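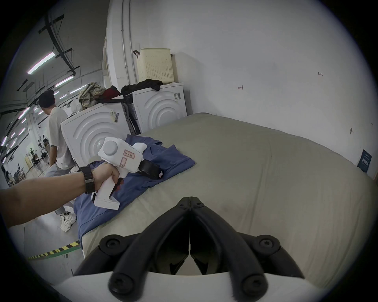
Issue 310, page 30

The Drivden Floor and Station Kit, reviewed

by Agustina Zapata

There is a particular kind of good practice that arrives in a cardboard box. The Drivden kit is a set of rules for people who teach robots to handle laundry, and the rules come with everything you need to obey them: floor tape, blank labels, wall markers, a pad of session sheets and a spiral-bound handbook with a wipe-clean cover. I have been using it since August. The cover has been wiped more often than the pages have been turned.

The handbook is the main thing you are paying for. It was written by Kadlec, who also did the old Medorora guide, the one with a whole chapter on chairs. This one is shorter and better. It covers hand-held grippers, which most guides treat as a robot with the dangerous bit taken off. Kadlec takes the sensible view that a gripper you squeeze with a trigger still has hinges, that hinges pinch, and that the person doing the squeezing has been folding T-shirts all morning and is thinking about lunch.

Rule 2 concerns wrists. Watches, bracelets and loose cuffs are to come off before you pick up the tool, on the grounds that they catch on cloth. I agree with it completely and can report that it is the least obeyed rule in the book. A chunky black watch on a wide strap will sit happily behind a gripper handle through a whole morning of blue T-shirt, and its wearer will tell you he needs it for the timings. The handbook has no answer to this. It could do with a clock in the box.

The labelling rules are stronger. Every gripper gets its own label, on the upper body where it can be read without turning the thing over, and the session sheet has a space for it. We write ours by hand on pink, with a second pinkish one underneath. Drivden's own labels are a tasteful grey and vanish on a white gripper at arm's length. Use the pink.

Then the tape. The kit has a good fat roll of yellow and black, and the handbook wants it stuck down along the edge of any working area, on clean floor, in straight lines, with the ends pressed flat. It holds well on concrete. Ours has had shoes, trolleys and one dropped iron across it and hasn't lifted. What it can't do is make anybody look down. Kadlec suggests a spoken warning on crossing, and we managed that for two days before it began to sound like a ferry.

I was less taken with the section on work surfaces. It asks for "a level, firm surface at hip height", and then allows "bedding, where bedding is the task". We fold on a big mattress with a grey-green sheet over it, partly because people at home do fold on the bed, and a shirt behaves differently on something that wrinkles back. I wanted a page on this. How often should the sheet be changed? Should it be pulled flat between goes, or does that spoil the point? The handbook says to use judgement, which I was hoping to have bought.

The same goes for clutter. There is a firm line that the tops of machines are to be kept clear, apart from "items in use". A plaid garment, something red and a dark strap in a heap on a washing machine are, I'm told, items in use. So is the basket on the machine next door. Istedden's rival kit gets round this by asking for a separate trolley, but the trolley then fills up, and you have bought a trolley.

Wall marks are allowed if they are small, dated and listed on the sheet. We have a red one a bit like an arrow and a "1.23" higher up, both faint, and neither has a date on it. The handbook would like a word with us.

Good points: plain writing, decent tape, and session sheets that fit on a clipboard. Bad points: grey labels, thin advice on soft surfaces, and a binding that snags on sleeves, in a book that warns you about snagging sleeves. Refill tape is sold separately, and the refill roll is narrower.

I'd buy it again for the gripper chapter alone. If you already own the Medorora guide, keep it for the chairs.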